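The Good Tablecloth

Faustine Courtois had lunch for thirteen to lay and only one cloth long enough. 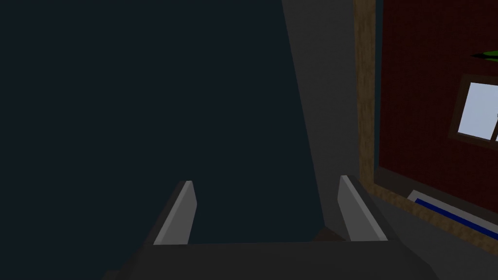 It had been her aunt's. It lived in the airing cupboard between two old blankets, and it had a wine stain near one end that had never come out. Faustine ironed it on the kitchen worktop and carried it through over both arms.

"You'll want the stain by the window," said Oluf. He had come early to bring chairs. "Put the jam there."

"I was going to put you there."

"Put the jam in front of me, then."

She set out the plates. The blue ones ran out at Corentin's place, so he got a green one with a chip, turned so the chip faced the wall. She folded the napkins into triangles, disliked them, and folded them again into plain squares. Oluf cut primroses from the bank behind the shed and stood them in egg cups.

Sandrine rang at about 5 to say she was bringing her mother as well. Faustine looked down the table. She moved the butter, then the salt, then Oluf's chair.

"There's a piano stool upstairs," he said.

"It wobbles."

"I'll have it."

He went up to get it. She took a yellow plate from the back of the dresser, wiped it on her apron and laid it at the end, on top of the stain. It covered most of it. Then she went to see whether the potatoes for tomorrow would stretch.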